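August, bench log, print inspection and catalog

Pulled reel 2 of the Rosanov comedy for inspection before the scan. Edge code agrees with the can label. Shrinkage is within what the Vukel gate will take, so no need for the relaxed sprockets.

Splices: 3 in this reel, all tape. The one at frame 803 sits inside the nightclub wish and drops the end of a line. Replaced the tape, left the cut alone. Jump in the track is still audible.

Vehicle listing for the same title is half wrong. The gray sedan in the second wish is entered as "background", but the lead drives it in two shots. Changed to "used by a character". The Akham delivery van is seen only from behind, so model year stays blank. Do not fill it in from the poster.

Scanner: first pass at 300 nits clipped the title card. Dropped the lamp, reran the head only, highlights hold. Color match to reel 1 not checked yet.

Open:
- compare the credits with the Camenzind dub, which has a different card order
- find out which cut the 3 missing lines belong to
- reel 3 smells of vinegar, store apart

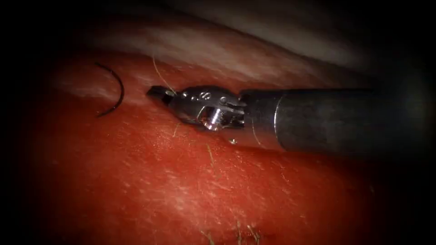
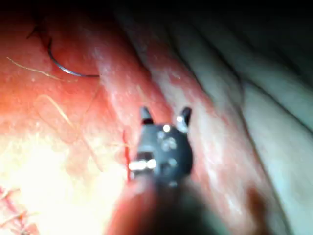

Instrument tip with the jaws closed, then with the jaws open.

*Entry by: film inspection technician, bench 2*

16:40. Reel 2 back in its can, tail out. Scan copied to the shelf drive, checksum matches. Reel 1 comes up next for the color check, same lamp setting.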